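**Wohnungsgenossenschaft Drultutberg eG**
Presseinformation, Juni

# Genossenschaft Drultutberg schließt Bestand an das Wärmenetz Clorstead an

## Mitgliederversammlung stimmt Umstellung in zwei Bauabschnitten zu

Drultutberg. Die Wohnungsgenossenschaft Drultutberg eG wird ihren gesamten Gebäudebestand von Gaszentralheizungen auf Nahwärme umstellen. Das hat die ordentliche Mitgliederversammlung auf Vorschlag von Vorstand und Aufsichtsrat beschlossen. Betroffen sind 358 Wohnungen in den Siedlungsteilen Unterer Hang und Clorstead. Die Arbeiten beginnen nach dem Ende der laufenden Heizperiode im Unteren Hang, der zweite Bauabschnitt folgt im Jahr darauf.

Die Wärme liefert die Clestov Wärme GmbH, die am nördlichen Rand von Clorstead eine Heizzentrale mit Großwärmepumpe und Pufferspeicher betreibt. Der Liefervertrag sieht eine jährliche Preisanpassung nach einer im Vertrag offengelegten Formel vor. Die Genossenschaft wird diese Formel mit der ersten Heizkostenabrechnung nach der Umstellung allen Haushalten schriftlich erläutern.

„Unsere Mitglieder haben in den Hausversammlungen sehr genaue Fragen gestellt, vor allem zu den Kosten und zur Dauer der Arbeiten in den Wohnungen“, erklärt Saadet Yalçınkaya, Vorstandsvorsitzende der Genossenschaft. „Ein Teil dieser Fragen hat dazu geführt, dass wir den Bauablauf noch einmal geändert haben. Die Strangsanierung in den Bädern wird nun zeitgleich ausgeführt, damit die Handwerker nur einmal in die Wohnung müssen.“

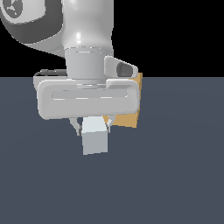
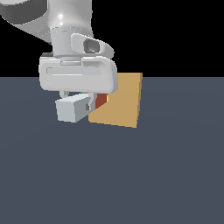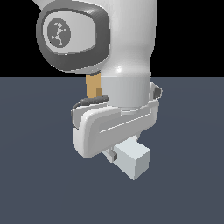
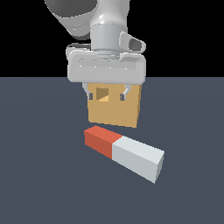
*Computergrafiken: Roboterarm mit Greifer, vier Ansichten.*

## Bauablauf und Belastung der Haushalte

Die Übergabestationen werden in den vorhandenen Heizungskellern eingebaut. In den Wohnungen selbst werden Thermostatventile und Teile der Steigleitungen erneuert. Während der Umschlussarbeiten steht zeitweise kein Warmwasser zur Verfügung; die betroffenen Hauseingänge werden durch Aushang und per Brief informiert. Für Haushalte mit Säuglingen oder pflegebedürftigen Angehörigen hält die Genossenschaft zwei möblierte Gästewohnungen bereit. Anmeldungen nimmt die Mitgliederbetreuung entgegen.

Mit der Bauleitung ist das Ingenieurbüro Avcı beauftragt, das bereits die Dachsanierung im Unteren Hang begleitet hat. „Die Leitungsführung in den älteren Häusern weicht an mehreren Stellen von den Bestandsplänen ab“, sagt Khurram Talpur, Leiter der Abteilung Technik. „Wir haben deshalb sämtliche Kellergeschosse neu aufgemessen. Die Ergebnisse liegen vor und sind in die Ausschreibung eingeflossen.“

Die Außenanlagen werden nach der Verlegung der Hausanschlüsse wiederhergestellt. Der Trockenplatz hinter den Häusern am Unteren Hang bleibt erhalten und wird in der Bauzeit an den Wendehammer verlegt. Stellplätze, die vorübergehend entfallen, werden den Mietern für diese Monate nicht berechnet.

## Finanzierung

Die Umstellung wird aus Rücklagen, einem Bankdarlehen und Fördermitteln finanziert. Eine Erhöhung der Pflichtanteile ist nicht vorgesehen. Nach Angaben des Aufsichtsratsvorsitzenden Tin-yau Tang wurde der Finanzierungsplan vor der Beschlussfassung durch einen externen Prüfer bewertet. Der Prüfbericht kann von den Mitgliedern nach Voranmeldung in der Geschäftsstelle eingesehen werden.

Die bisherigen Gaskessel werden nach der Inbetriebnahme des jeweiligen Bauabschnitts demontiert. Über die künftige Nutzung der frei werdenden Kellerflächen entscheidet der Vorstand nach Anhörung der Hausvertretungen. Gewünscht wurden bislang vor allem ebenerdig erreichbare Abstellplätze für Fahrräder und Rollatoren.

## Über die Genossenschaft

Die Wohnungsgenossenschaft Drultutberg eG wurde 1954 gegründet und zählt 1603 Mitglieder. Sie vermietet ausschließlich an Mitglieder und unterhält neben dem Wohnungsbestand einen Gemeinschaftsraum sowie eine Werkstatt für Kleinreparaturen.

**Pressekontakt**
Wohnungsgenossenschaft Drultutberg eG
Szymon Tokarz, Presse- und Öffentlichkeitsarbeit
Abdruck honorarfrei, Belegexemplar erbeten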